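Evening, late, tea gone cold

What a session! We finally got the Floturance arm talking to the simulator properly, and I walked home grinning like a fool. The club room at Cleltitz was boiling (radiator stuck on again) but I hardly cared.

The trouble all last week was the joint limits. I'd typed them in degrees where the program wanted radians, so the poor wrist kept spinning round like a weathercock. It took me two evenings to spot and three seconds to fix. Once that was sorted we set off a batch of 64 runs before the break, and then a longer one of 357 while we argued over whose turn it was to buy biscuits. Mine, apparently.

I'm on the gripper view for the project, and I love it. You get the two grey fingers and whatever lies past them, and you have to learn to think from down there. I've been practising judging how far off the thin rods are, and it's much harder than it sounds with everything in greys and black. I saved one view to stick in here.
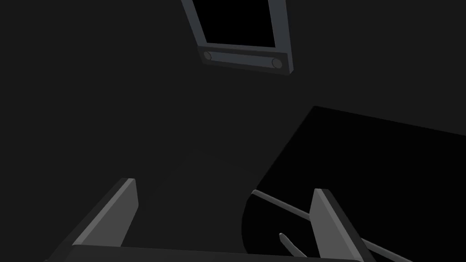 Next job is the approach angle. I want to try coming in more slowly and turning the wrist earlier, and there's a chapter in the Stojanović notes I should read before I touch anything. Amon, our other program, still crashes whenever the log goes past 3,855 lines, so that needs looking at too. Must remember the biscuits, and my blue notebook, which I left by the sink.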